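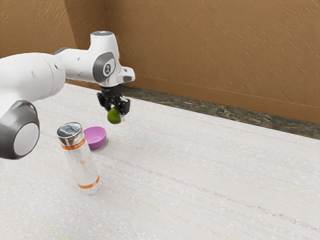

Unit 4: What Alumni Reports Claim, and How to Check

Read these notes before the section meeting and bring your copy of the Clultcombe packet. The reading on survey response is still required, even if you had it in the methods course. Most people who had it in the methods course have forgotten it, judging from the midterm.

The question for this unit is simple to state. A college tells its trustees that living in a particular kind of student housing makes graduates more loyal. What would have to be true for that claim to hold up? I've read a lot of these reports over the years and very few of them ask.

1. The case

Clultcombe is a small residential college. Its alumni office put out a report saying that former residents of Brostell, the oldest of the member-run houses, are the most engaged alumni the college has. The report was used to support a request for money to rebuild the Brostell kitchen and dining room. You have the full text in the packet, including the appendix, and the appendix is where you should start.

The main claim rests on a mailed survey. The office sent it to 1580 former house residents and got 952 back. The report calls this an excellent response, and as mailed surveys go I have no quarrel with that. My quarrel is with the sentence right after it, which says the results "reflect the views of our house alumni." They reflect the views of house alumni who open mail from the alumni office. Anyone who left angry, left early, or moved without sending in a new address is in the other pile.

Look at how the mailing list was built, too. It came from Altimine, the records system the office uses, and Altimine only holds an address if somebody gave one. People give addresses when they donate, when they come to reunions, and when they want the magazine. So the list was tilted toward engaged people before a single envelope went out. Keep that in mind when you get to the chart on page two of the packet.

2. What "engaged" means here

The report scores each graduate on an engagement scale. Points come from gifts, event attendance, serving as a class agent, helping with admissions interviews, and replying to the survey.

Read that last item again. Replying to a survey about engagement counts as engagement. Everyone in the results gets those points automatically, which makes the average look healthy and tells us nothing at all.

Gifts are a harder problem. The scale counts whether someone gave, with no attention to how much or to what. A graduate who sends a small check every year to the general fund scores the same as one who gave a building. There are decent arguments for doing it that way (participation is a fair thing to care about) but the report doesn't make them. It presents the scale as if it had arrived by itself.
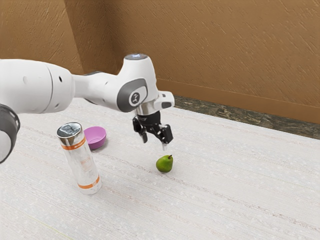

There is also the matter of who asks. House alumni get solicited twice, once by the college and once by the house's own alumni board. If you ask people more often, more of them say yes at least once. I would want to see giving rates for people who got the same number of requests, and the office has this information, since Altimine logs every letter and call. It isn't in the report.

3. Did the house do it?

Suppose every measurement problem went away. We would still have to ask whether Brostell made its residents loyal or whether loyal types moved into Brostell.

Students apply to live there. They are chosen by current residents. They agree to cook, clean, go to meetings, and argue about the furnace. A nineteen-year-old who signs up for that is probably going to turn up at things for the rest of her life, wherever she slept as a sophomore. Sociologists call this selection, and you should use the word in your papers, but make sure you can explain it without the word first.

What would help:

Compare residents with students who applied and were turned down. They are alike in wanting the place. They aren't alike in everything, as somebody chose one group over the other, so be careful.

Look for years when assignment was close to random. Clultcombe had one such stretch, when the house was closed for 12 months after the boiler failed and its residents were spread across the dorms by lottery. The report mentions the closing in the history section and never uses it.

Compare Brostell with the other member-run houses. There are seven in all. If the effect comes from shared living, it ought to show up in more than one of them. The report gives results for Brostell alone and lumps the rest under "other residential."

None of these would settle it. Any of them would be better than a bar chart with two bars. 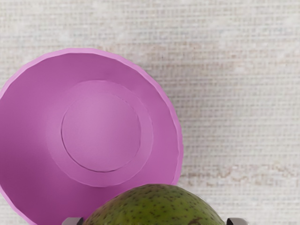 A pink bowl, seen from nearly overhead.

4. Quotations

The report has a page of warm remarks from graduates. I enjoyed them. One describes learning to bake bread for the whole house and getting it wrong all winter. They are good for showing what people remember and how they talk about it, and they are bad evidence for anything else. We don't know how many comments came in, who picked these, or what the unhappy ones said. When you quote alumni in your own project, write down the rule you used for choosing before you start reading. If you choose first and find a rule later, I can usually tell.

Be suspicious as well of the standard story, in which an old building forms the character of the people in it. Alumni magazines love this story. Sometimes it may even be right. Brostell's graduates mention the back stairs and the long table again and again, and that could mean the layout pushed people together. It could also mean that the question on the form asked them to name a favorite part of the building. Check the form. (It did.)

5. Who paid for the report

Printing and postage were covered by the Öztürkmen Fund, a gift set aside for the upkeep of the member-run houses. The acknowledgment says so, in small type, inside the back cover. This doesn't make the findings wrong. People sometimes treat a funding note as a knockout punch and stop reading, and that's lazy. But a fund for keeping up houses has an interest in houses mattering, and the office that wrote the report was also asking for kitchen money. Two interested parties and no outside reader. I would like somebody else to have looked at the numbers.

My own view, for what it's worth: the kitchen probably does need replacing. A plain statement about the wiring would have made the case better than a study of loyalty, and it could have been checked by an electrician.
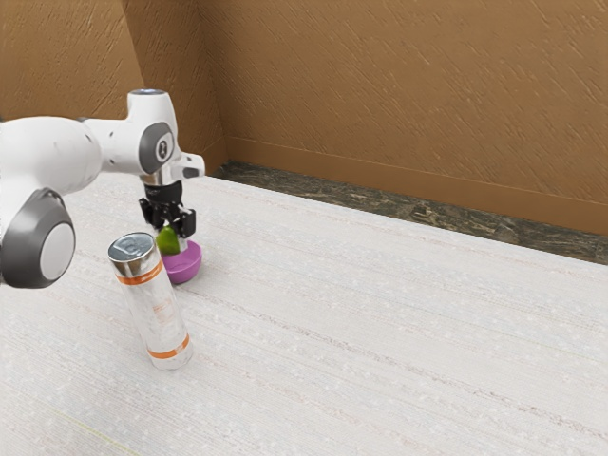
6. Written work for this unit

Write a memo to the trustees of Clultcombe on whether the report supports its main claim. Three pages at most. Cover the mailing list, the scale, and selection, in whatever order suits your argument. Propose one comparison the office could make with records it already holds, and say what result would change your mind.

Don't spend a paragraph telling me that surveys have limits. Name the limit and say which way it pushes the result.

Memos are due 26th December through the course page. Revised versions will be taken until the first week of February, with the marked copy attached.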